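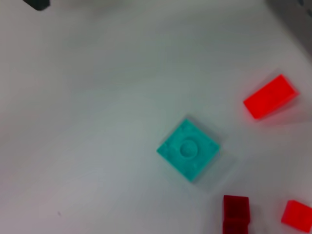

How long does it take to learn to bake a decent rye loaf? Around 4 months, if you bake every week and eat your failures.

Mikkel Kirkegaard laughs when he gives me that number, then cuts me another slice. We're in the back room of his bakery in Clarnton, where he has been making dark rye since he moved over from Uston, and the bread is wonderful: sour, chewy, a little sweet at the crust (I had three slices and took a loaf home).

"People treat rye like wheat," he says. "They knead it and knead it and wait for it to get stretchy. It's a paste! Let it be a paste."

His starter gets 300 grams of flour every night, and he talks about it the way other people talk about tomatoes. In March he began teaching an evening class, and 13 people signed up for the first one. Doaa Ashour was among them, and she now works the early shift at his side.

"My first loaf had a hole I could put my fist in," she says. "I was so proud of it anyway. My kids ate it with soup."

She has since talked him into trying caraway, which he resisted for weeks. "She was right," he says, reaching for the butter. "I sell out of the caraway by ten."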